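Search products
Enter keyword or item no.

Print this page | E-mail to a friend

Zakix Florkia sofa, grey

Item no. 765-97

The Florkia is a long, low sofa with a flat seat and a fixed frame. It is made for rooms that get used all day, where people sit, lie down, sort the washing and leave things lying about. The seat is one broad cushion with no join in the middle, so there is no gap for coins and socks to fall into. The back cushion is loose and can be lifted off for cleaning.

Colour and fabric

The standard colour is a mid grey with a flat, even weave. It goes with pale floors and most wall colours, and it takes a strong cushion colour well. We sell a mustard scatter cushion under a separate number, and many customers order the two together. Other colours can be ordered from the fabric card. Please ask for the card before you decide, as colours on a screen differ from the cloth.

The seat cover comes off with a zip along the back edge. Wash it at 30 degrees, inside out, and put it back on while it is still slightly damp. Do not tumble dry. The back cushion cover is washed in the same way. The cover on the frame itself does not come off and should be wiped with a damp cloth.

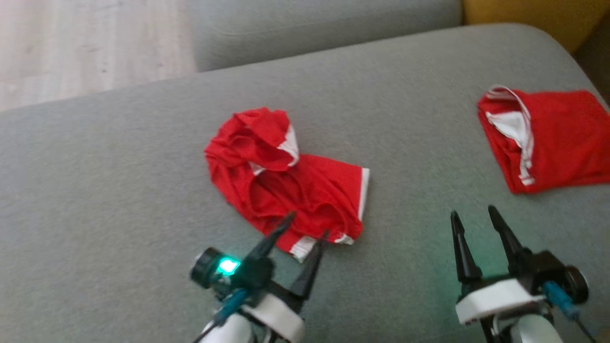

The seat is deep enough to fold clothes on without having to kneel on the floor or carry everything to the bed. The filling is firm and the surface stays level, so a small pile will not slide towards the back. Let bright or dark clothes dry fully before you put them down, especially reds and new denim. Damp dye can pass into the grey cloth, and the guarantee does not cover stains of this kind. If it does happen, take the cover off and rinse it in cold water the same day.

The front edge of the seat is rounded at the corners. This is easier on the backs of the legs than a square edge, and it also means the cover wears more slowly at that point.

Sizes

Seat length: 166 cm
Seat depth, front edge to back cushion: 97 cm
Weight limit for the seat: see the label under the frame

Measure your doorways and stairs before you order. The legs are packed separately and screw in by hand. The frame does not come apart.

Filling

The seat has a foam core with a thin layer of fibre on top. It feels hard for the first few weeks and then settles. The back cushion is filled with fibre only and needs shaking up now and then. Turn the seat cushion over every few months if one person always sits in the same place.

Guarantee and spare parts

The frame is guaranteed for 10 years. Covers, zips and fillings are guaranteed for two. Spare covers for the seat and the back can be bought singly. If you have an older Florkia, bought before June 2015, the seat cover has a different fastening, so tell us the year when you order.

Questions about this item go to Hendrik Segers in the sofa department. Please give the item number.

Page last changed 17 January 2018

Print this page | E-mail to a friend

Related items

Florkia footstool, grey
Florkia spare seat cover
Scatter cushion, mustard
Ruggiero armchair
Ruggiero two-seat sofa
Civach side table
Civach laundry basket with lid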